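Washroom Inspection Checklist: Basins and Vanity Units
Prandine House, ground and first floor
Checklist with comments, for use by whoever is on the washroom round

Use one copy per washroom. Mark each line OK, CLEAN AGAIN or REPORT. Anything marked REPORT goes on the repairs sheet the same day with the room name and your initials. Comments in this version are by Jaanus Juška, with additions by Rizal Lau where his initials are shown.

Do the checks in the order given. Put the wet floor sign out first and wear gloves throughout. Do not mix products. If you don't know what the last person used in a basin, rinse it with plenty of cold water before putting anything else in.

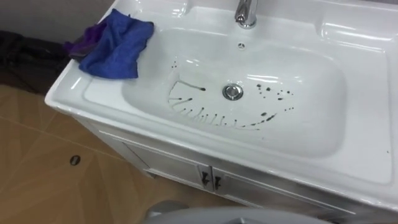
Page last changed: 15th July

Part 1. Basin, before cleaning

1.1 Look into the bowl before running the tap.
Comment: Note any dark marks and where they are. In this basin they go round the drain in a broken curve, with a streak and a few dots up the slope on the left. Write down "floor of bowl, round drain, and left slope". "Dirty" is no use to the next person.

1.2 Check for hair, grit or anything sharp.
Comment: Pick it out with a paper towel and bin it. Do not wash it down.

1.3 Check the bowl for cracks and chips.
Comment: A hairline crack can look like a dirty line. Wipe it once with a damp cloth. If the line stays, run a gloved finger across it lightly. If you can feel an edge, mark REPORT, put the out of use card on the basin and stop there.

1.4 Overflow opening clear.
Comment: It is the small round hole in the back wall of the bowl, under the tap. Use the narrow brush. Do not poke wire into it. RL: smell counts as a fail even if it looks clean.

1.5 Plug lifts and drops freely.
Comment: Work it up and down 5 times. If it sticks, REPORT. Don't lever it with a screwdriver, the plating comes off.

Part 2. Countertop and tap

2.1 Countertop wiped from the back to the front.
Comment: Start at the back corners. Blue cloths are for basins and countertops in this building and nowhere else. Red cloths are for toilets. If a cloth has been on the floor it goes in the laundry bag.

2.2 Moulded soap recesses wiped out.
Comment: Soap residue sets hard in the corners. Leave a wet cloth in the recess for 2 minutes and then wipe. Do not scrape.

2.3 Tap base wiped all the way round.
Comment: The back of the base is the part most often missed. Use a fold of the cloth and pull it round behind. Check the tap does not turn or rock on the countertop. Any movement is REPORT.

2.4 Tap not dripping when closed.
Comment: Watch it for a full minute. RL: the washer in the first floor tap was changed in April, so put a note on the sheet if that one drips again.

2.5 Chrome dried and buffed.
Comment: Dry cloth only. No cream cleaner on chrome.

2.6 Joint between countertop and wall.
Comment: Look for gaps in the sealant and for black spots. Black spots that do not wipe off are REPORT, as the sealant has to be cut out and replaced.

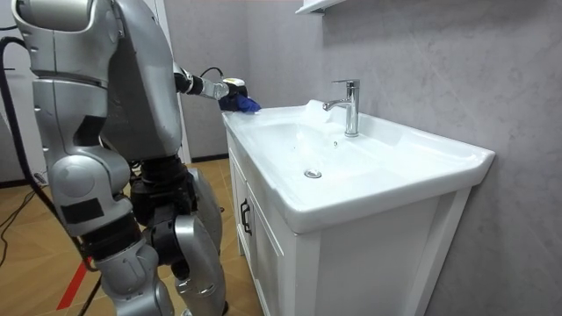 Part 3. Floor and access

3.1 Floor in front of the vanity dry.
Comment: Mop, then go over it with the dry mop. People step up close to the basin and it is the first place anyone will slip. Do not lift the sign until the floor is dry to the touch.

3.2 Floor tiles sound.
Comment: Loose or lifted tiles are a trip hazard. REPORT and tape off.

3.3 Cabinet doors close fully.
Comment: A door left standing open is at shin height. If the hinge has dropped, REPORT.

3.4 Inside the cabinet.
Comment: Feel along the trap and the shelf below it for damp. Nothing is to be stored there except spare hand towels. Cleaning products found in the cabinet go back to the locked cupboard, including the Tostia descaler, which keeps turning up.

3.5 Hot water temperature.
Comment: Reading goes on the separate water sheet. Use the probe thermometer from the Culetti box and wait for the figure to settle before you write it down.

Part 4. Second look, after cleaning

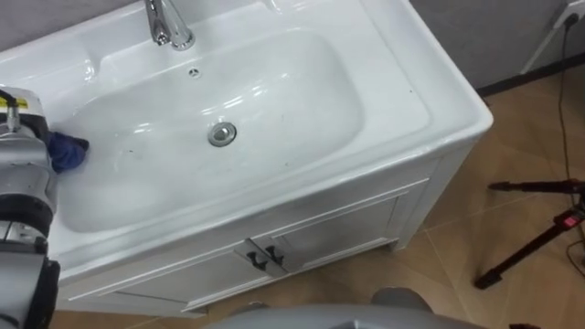 4.1 Go back over the bowl once the other lines are done.
Comment: I added this line after our last round of checks, when bowls were being passed too early. My own habit is to finish the cabinet and the floor, then come back to the basin and look at it fresh. Stand over it and look straight down, then move your head to one side so the light runs along the slopes. The places to look are the floor of the bowl to the left of the plug and the front lip, where you can see small dark specks and faint smudges on this one. A bowl in that state is CLEAN AGAIN. It is not OK.

4.2 Rinse and wipe.
Comment: Rinse from the top of the slope downwards. Leave no cleaner in the bowl.

4.3 If marks remain after a second clean.
Comment: REPORT as staining and give the position. Do not use bleach, abrasive pads or the Soylu powder on the ceramic. RL: one attempt with the descaler is allowed, at the strength on the label, with the window or door open.

4.4 Gloves off, hands washed, sign collected.

4.5 Sheet initialled and put in the tray.
Comment: Completed sheets are kept in the office folder. Old copies of this checklist with no Part 4 should be thrown away.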